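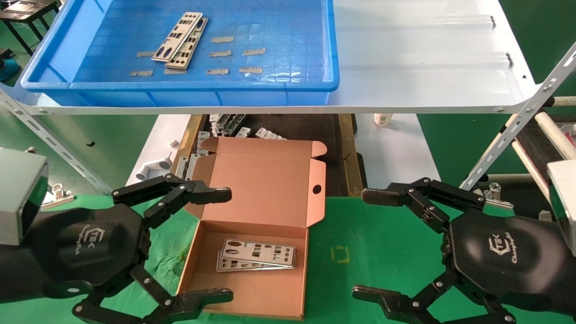

Status: in use on the Venter line since January. Last edited 15th April.

# idix-plate-packing

Episodes and shift notes from the I/O shield packing bench at Drirkard. The bench was fully manual until January. A two-arm cell now does the tray-to-box transfer and the operators do everything before and after it. This repo holds the recorded episodes, the label files, and the written log kept by the people on the bench.

The two parts are meant to be read together. The episodes show what the arms did. The log shows what the change did to the job.

## Contents

- `episodes/` - 800 recorded packing runs
- `labels/` - one label file per episode, same base name
- `shift_log/` - plain text notes from operators, names removed
- `tools/` - loader and label checker
- `CHANGES.md`

## Task

Plates come to the bench in a plastic tray on the shelf over the work surface. The arms move them into an open cardboard box on the green mat. An episode starts when the box is in position and ends when the arms are back at rest or someone presses stop. Closing the box is not part of the task. An operator does that by hand after looking at the plates.

Plates may overlap in the tray. This is normal for the line and episodes are not filtered for it.

## Label fields

| Field | Type | Notes |
|---|---|---|
| `result` | string | `done`, `stopped`, `handed_over` |
| `pick_order` | list | order in which plates left the tray |
| `retries` | int | failed grasps before a plate was lifted |
| `operator_action` | string | empty if no one stepped in |
| `stop_reason` | string | free text, written by the operator |

`handed_over` means an operator finished the box by hand. It is not a failure code. Early versions of the label file used `fail` for this, and operators stopped pressing the button because of it. The value was renamed in version 5 and the older files were converted. Counts of hand-overs from before the rename are too low and should not be compared with later ones.

## What changed on the bench

Before the cell, one person packed and checked in the same motion. A bent plate was felt before it was seen. That check is gone, and visual inspection before closing has replaced it. The log has several entries on this, mostly from people with long time on the line. Bent plates do get through to inspection more often now. Whether they get through inspection is not known from this data.

Work that went down:

- reaching up to the shelf
- handling plate edges
- repeated wrist turns at the box

Work that went up:

- loading trays and setting out boxes
- clearing stops
- standing and watching

The last item draws the most complaints. Operators rotate off the cell after 30 minutes as a result. The first plan was one person per cell for the full shift, and it was dropped in the second week.

No one was moved off the line during the recording period. The Drustier packing station was closed and its operators joined this bench, so the log contains remarks that compare the two.

## Loading

```
python tools/load.py --episodes episodes/ --labels labels/
python tools/check_labels.py labels/
```

The checker exits with an error if `result` is `stopped` and `stop_reason` is blank.

## Known problems

- 8 episodes have no matching log entry. The shift handover was missed.
- `retries` does not count a grasp that slipped after the lift.
- Some `stop_reason` text is a single word. It was left as written.
- Objects around the bench move between shifts. Do not treat the background as fixed.

## Use

Internal use at Idix and Drirkard. Do not use the episodes or the log to rate individual operators - this was a condition of recording. The names were removed before the files reached this repo and there is no key.

Corrections to labels go to Arvid Moen, with the episode name and the field. Log entries are not corrected, only added to.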